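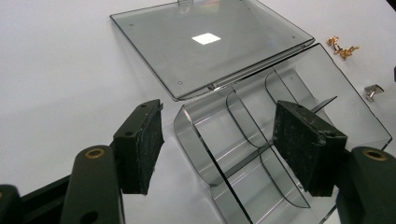
4.2 Changing the finger pads

Fresh pads make such a difference! Glossy parts like acrylic trays and lids show up a tired pad faster than anything else, so look yours over before every long session. Swap them as a pair, left and right together, even when only one looks rough.

You will need the pad kit (Larnik part 1471), the small hex key from the lid of the case, and a lint-free cloth.

1. Clear the work surface and put small hardware such as clips and brackets in a dish.
2. Open the fingers all the way and set the lock.
3. Take out the two screws on top of each pad bracket. Keep them, you'll use them again.
4. Peel the old pad away slowly and wipe the bracket face until the cloth stays clean.
5. Line the new pad up with the bracket edges and press hard for 30 seconds.
6. Refit the bracket. Snug is plenty here.
7. Release the lock and close the fingers gently. The two pads should meet flat, with no light showing between them.

Caution: Keep oil and solvent off the pad surface. If any gets on, fit a new pad.

Note: Leave the brass-colored bushings in the fingers alone during this job. They are covered in 4.5.

Now try a few slow grips on a scrap part. It's a lovely feeling when the first one holds! Log the change on the card in the case.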